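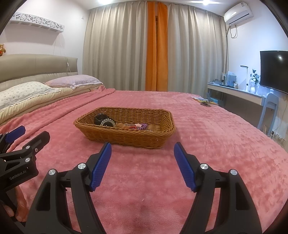

Gallery: Hair Stuff, Sorted (sort of)

3 October 2018

Quick one tonight, dinner is in the oven. People keep asking how the back bedroom is coming along. Drawers first, then the wardrobe, then whatever is left. The whole house gets done by January or I give up and move.

For anyone new – we moved to Gemham in the spring and most of the small stuff went into bags. Not labeled bags. Just bags. I've been going through them a bag an evening, on the bed, with the door shut so the cat stays out.

THE BASKET

Hair things and little bits, in the wicker basket, on the pink blanket. Star clip, purple spiral tie, the clear beaded one. This is the keep pile and I'm pleased with how small it is.

The spiral ties are the only ones I'd buy again. They don't drag. If they go slack, drop them in a mug of hot water for a minute and they pull back in, mostly.

Star clips come in and out of fashion in this house every couple weeks. Keeping it.

Basket came from Bognár, the shop on the corner by the bus stop, marked down to 20. Had bread rolls in it at our old place. Then keys. Then nothing for a year. Wicker is good for this, you can shake the dust out over the tub and its done. Run a hand around the inside first though, a loose strand will grab a hair tie and fray it.

HOW I DID IT

Tip the bag out on the bed. A fleece blanket is great for this, little things don't roll off it. Not so great for bobby pins, they vanish into the ribs and you find them later with your foot.

Anything with hair wound around it – seam ripper, two minutes in front of the TV, or it goes. No third option.

Elastic ties, stretch test. Pull, let go, look. If it stays long it's out. I had a pack of 100 once, the cheap black kind. Where do they go. Seriously where.

Clips get opened and closed five times. If the spring sticks, out. If the teeth are chipped, out, even the nice ones (sorry).

Beaded ties, check the knot. A dab of clear nail polish on it holds for ages. Let it dry overnight or it sticks to everything else in the basket, ask me how I know.

WHAT LEFT THE HOUSE

One shopping bag of headbands. 22 of them, and I wore maybe two, ever. They went to Dénes Somogyi for the school play box, he takes anything with glitter on it. Broken clips in the trash. Two good brushes washed in warm water and dish soap, dried bristles down on a towel, kept.

WHERE IT LIVES NOW

Top drawer, left side, basket and all. It just fits with the lid of the drawer organizer off. I did try one of those Plonura trays with the tiny compartments and hated it. Every section too short for a comb, too deep for a pin. Gave it away.

Rule for now: if the basket is full, something comes out before anything goes in. We'll see how long that lasts. I'd say two weeks.

BEDDING, WHILE I WAS AT IT

Got asked about the blanket last time I had it up. It's fleece, it's warm, it picks up every thread in the room. Cool wash, no softener, shake it hard while it's damp and the texture comes back. Never the hot dryer, I ruined a gray one that way.

The lace edged pillow case goes in a mesh bag or the trim catches on zippers. Lavender one can go in with anything.

Padded headboard – soft brush on the vacuum, once a month, top edge especially. You would not beleive the dust up there.

STILL TO DO

Scarves. Dreading it.

The sewing box, which is three sewing boxes.

Jewelry, tangled, needs daylight and patience. Ottó Bíró says baby powder on the knots and a pin to tease them apart. Trying it Saturday if I'm not working.

The shelf over the door. Ottó measured it for me at 100 centimeters and the Govov boxes I bought for it are too tall. So those are going back, if I can find the receipt, which is probably in a bag.

COMMENTS ARE OPEN

Tell me what you do with bobby pins. I have tried a magnet strip inside the cabinet door and it worked until someone slammed the door. Tic tac box is the next plan.

Next album is the wardrobe, when there's a floor to stand on. Oven is beeping, got to go.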